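Old Server Boards Get a Second Check in Stullton

Jul 18, 2022

The repair room of the Moges center in Stullton has started to check used server computers before they are given to schools and small offices in the area. The work began this month, after the center received 200 machines from an office that closed in Urnow.

Each computer is opened on the bench and its main board is examined without removing it from the metal case. "We look first at the memory slots and the small battery," said Eldana Birhane, who leads the work. "The white latches at the end of the slots are easy to break, and a new board is expensive for us."

The processor stays in its socket under the steel retention frame, unless the computer does not start. In this case the screws and the long lever are opened by a technician, and the thermal paste is cleaned and put again.

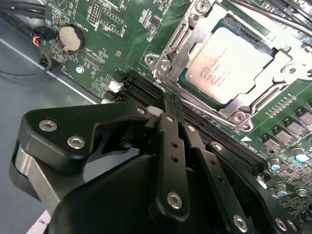

What happens next

Machines that pass the check will receive memory and a clean disk. Nine schools have already asked for one, and the first deliveries are planned for the end of July. Parts from the computers that cannot be repaired will be kept – mostly cables, batteries and memory.

Conceição Marinho, who teaches at one of the schools, said her class now shares one old computer for all its files. "It stops many times in a day, so we are waiting for this with patience," she said.

Schools that wish to be on the list can write to Lensa Kahsay at the center's front desk. There is no charge for the computer, but the school must collect it.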